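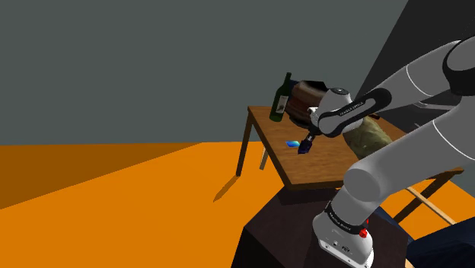
May 17, 2019

What a day! I finally found out why the arm in our simulator keeps smashing the card reader, and I am so happy about it that I'm writing this before dinner.

So, the background. Since Monday the card task on Nellora had been failing in a really ugly way. The arm is supposed to take the card and run it through the slot on the reader. Most of the time it does fine. Then in one run out of however many, the fingers close and the reader shoots off the table as if somebody kicked it. On Wednesday it went straight through the wall and kept going. I laughed until I saw the force log, which had a spike to 400 newtons at the fingertips. If we had played that same motion back on the real arm at Urkmont it would have been a bent finger at the very least, and somebody's hand if they were reaching in.

I had blamed the grip controller. I spent all of yesterday turning the gain down, and of course that only gave me a limp grip that dropped the card AND still launched the reader. Lovely.

This morning I tried something else and saved the full state of all 200 overnight runs, then stepped through the bad ones a tick at a time (coffee, headphones, door shut, bliss). And there it was in run 88! The card and the reader get placed at random, and when they land very close together, one finger comes down over the end of the card while the gripper body is already up against the reader. The contact solver sees the shapes overlapping and shoves them apart in one single step. All that force comes out of nowhere. The arm does what it was told, and the gain has nothing to do with it.

I grabbed a wrist view from one of the tight placements for the bug report, card and reader practically side by side:

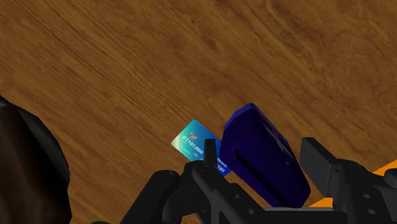

Hae-won Wang wrote back within minutes that a spacing rule would hide the problem and fix nothing, that a real person will put a card down right next to a reader every single time, and could I please make the arm stop when the force jumps before I touch the placement code. Ouch, but yes. I had the spacing rule half typed.

So the afternoon went into a force stop. Anything over the limit for 4 ticks and the arm freezes and backs straight up. I replayed run 88 and it froze, and the reader stayed on the table!! I may have clapped. The limit is too touchy still, it tripped twice on a perfectly good grasp, and I haven't tried any of the other bad runs.

The overnight batch is going now with the stop switched on and the old gains put back. I told Urkmont to leave the real arm off until I've read the logs.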